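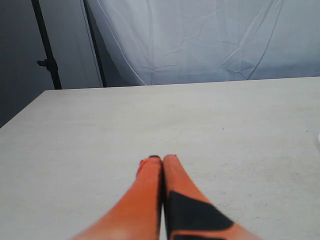
Sillunby: Placing Objects From a Wrist View
Speaker notes, methods session
Briltlow Laboratory for Manipulation Research
August 6, 2022

Slide 1. Opening

Good morning, and thank you to the organizers for the invitation. The talk presents Sillunby, a method for learning simple placing tasks from a small number of demonstrations. The work was carried out at Briltlow with support from the Firkent program. I will cover the problem, the method, the main result and the open issues. Please hold longer questions until the end.

Slide 2. The problem

A wrist camera gives a close view of the object during the grasp. It gives a poor view of the target. Once the object is held, it often hides the place where it should go. A fixed camera sees the target well but tells us less about contact at the fingertips. Many systems feed both views into one policy at every step and leave the network to sort out which view matters. We asked whether the choice could be made part of the method.

Slide 3. The task

The instruction is to move the bottle into the tray. Success means that the bottle stands upright inside the rim and stays there after the fingers open. A bottle that leans on the rim counts as a failure.

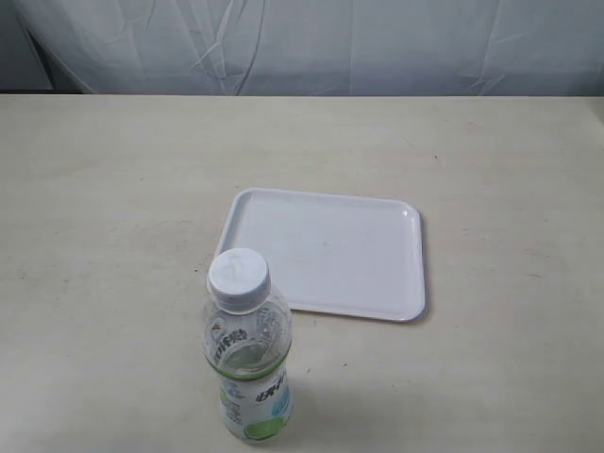

Figure 1. Bottle and tray on the work table, with the bottle standing outside the tray.

Clear plastic is a hard case for depth sensing. Readings on the shoulder of a bottle tend to drop out, and the printed parts return better values than the bare plastic. For that reason Sillunby uses color images only. (Pause. Depth usually brings a question. Refer to slide 7.)

Slide 4. The method

The policy has two parts. The first part takes one image from the fixed view before motion starts and predicts a target region on the table. The second part runs on the wrist view and controls the arm, with the target region given to it as a fixed input. When the target is hidden from the wrist camera, the second part still has the region to work from.

A small gate decides when the region should be computed again. It is trained on demonstrations in which the tray was moved by hand partway through. We call this step the Kanaujia update, after the internal project in which it was first tried.

Slide 5. Data

We collected 80 demonstrations by teleoperation. Of these, 23 include a moved tray. All were recorded in May by trained staff following one written protocol. Start positions were drawn from a list before each run, and operators were not permitted to change them.

Slide 6. Main result

(Show the chart before speaking. Allow time to read the axes.)

With the full method, the policy succeeded in 76 percent of test runs. With the gate removed and everything else held equal, success fell by 18 points. Most of the loss came from runs in which the tray had been moved. On runs with a still tray, the two versions behaved much alike, and we make no claim of a difference there.

Slide 7. Limits

The target region is flat. The method has no means at present of describing a shelf or a stack. We tested on one table with a plain backdrop, and results in a cluttered room may be lower. We have not compared our color-only version with one that uses depth, so the choice on slide 3 rests on sensor behavior alone.

Slide 8. Next steps

Work in progress covers targets with height and a second object already in the tray. The written protocol and the list of start positions will be released with the paper. Requests for the training code should be sent to the Briltlow project office.

(Leave slide 6 on screen during questions.)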